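In praise of the boring update

My phone restarted itself at breakfast on 26th December, and when it came back the changelog was two lines long. Security fixes, stability improvements. No new camera mode, no redrawn icons, nothing moved to a place where I'd have to hunt for it. I was thrilled!

I know how that sounds. Most people who write about phones want the big number, the version jump with the dessert or the mountain or whatever the theme is this year. I used to be the same, refreshing the settings page every hour like a kid waiting on a package. But I've owned my Fovura for nearly 7 years now (yes, the same one, with the chipped corner) and the thing I love most about it is that it keeps getting small, dull, careful patches that make it a little better and ask nothing of me.

Take the battery. When I bought it, the phone would drop from 15 percent to dead in the time it took to order a coffee. A patch fixed the meter. Then another one stopped the Bluetooth from waking up every time I walked past my own car. Neither of those got a launch video, and both of them changed my day more than any folding screen I've tried in a store.

My friend Efa Ruddock disagrees with me, loudly, and she has a point. She carries a Bulteck, she gets the flashy stuff first, and she says a phone that never surprises you is a phone you stop enjoying. She showed me her new lock screen over dinner and it really is gorgeous - the clock melts into the wallpaper and then pulls itself back together. I wanted it for a whole evening. Then she couldn't find the flashlight, and we both spent a while swiping at the thing in a dark driveway, laughing.

What I'd like from phone makers is a real split between the two kinds of update. Put the fixes in one pile and send them to everybody, quickly, on every model they still sell cases for. Put the redesigns in another pile and let people pick them up when they feel like it. Right now they arrive tied together, so anybody who's nervous about losing a familiar menu puts off the security fixes too. My dad had 74 days of reminders stacked up before he let me press the button. 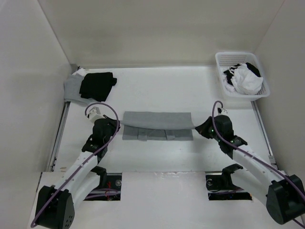 He was scared it would eat his photos, and I can't blame him, given that an update on his old tablet once hid the whole gallery behind a new app with a new name. If the prompt had said "fixes only, nothing will look different," he'd have tapped it on day one. That's such an easy sentence to write! Put it in big letters, and mean it.

And please, tell us how long the support lasts, right on the box, next to the storage size. I'd pay more for a longer promise. I'd happily skip two camera lenses for it. A mid-range phone with years of steady patches ahead of it is a wonderful thing to own, and I wish reviewers got as excited about that as they do about zoom.

Mine wants to restart again tonight, by the way. Another tiny one, a few megabytes. I've already plugged it in.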